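Semstead Community Fund – your questions answered

Semstead Financial set up the Community Fund so that staff and clients could support local groups together. These are the questions we are asked most often.

What does the fund pay for?

Small, practical projects run by charities, clubs and community groups. In the last round we supported 42 groups. Grants have gone towards kitchen equipment for a lunch club, coach hire for a young carers' trip and hand tools for a repair workshop in Birell. We don't pay for salaries, political activity or work that has already been finished.

Where does the money come from?

Staff can give through payroll, and the firm matches what they put in. Clients can add a donation when they pay their annual review fee, or give at any time by bank transfer. No part of any client's investments or pension is used.

Do I have to be a client to apply?

No. Any group based in Birell, Bateck or Kinoshita can apply. If your group works across a wider area, tell us how much of the work happens in one of the three.

How much can we ask for?

The upper limit for a single grant is £2,801. It began as a round figure and goes up each year with prices, so please check this page before you fill in the form. There is no lower limit – we have paid out £58 for a set of library chairs to be re-covered.

Can we ask for tools and equipment?

Yes. Equipment is the most common request. Send one written quote for anything costing more than £100. Second-hand items are fine if they come from a registered dealer.

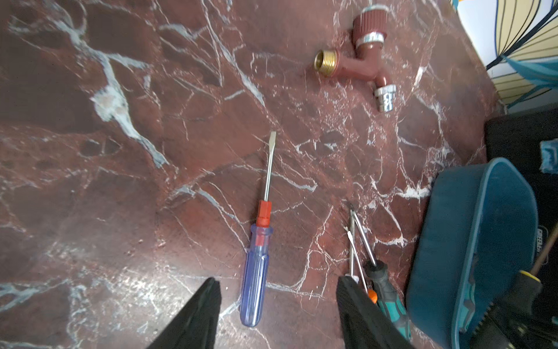

Screwdrivers and other hand tools can be included in a bid.

We also accept donated tools in working order. Bring them to the Bateck office on a Wednesday before 4 pm. We can't take petrol-driven machines, ladders or anything with a damaged cable.

Who decides?

A panel of five reads every application. Three are members of staff and two are clients, chosen by ballot. The panel is chaired by Benjamín Domínguez from our Kinoshita office. Anyone with a link to a group leaves the room while its application is discussed.

When will we hear back?

The main round closes at the end of March and we write to everyone within six weeks. If we turn you down, the letter will say why, and you may apply again in the next round.

What do you need from us afterwards?

Copies of receipts and a short note on how the money was spent. A page is plenty. If your plans change after the grant is paid, ask us before you spend it on something else – we usually say yes.

Is my donation eligible for Gift Aid?

If you are a UK taxpayer and give as an individual, yes. Fill in the declaration on the back of the donation form. Company donations are treated differently, and your accountant will be able to advise.

Can I give time instead of money?

You can. Groups tell us what help they are short of and we keep a list at each office reception. Bookkeeping and driving come up most. Some roles need a background check, which the group will arrange.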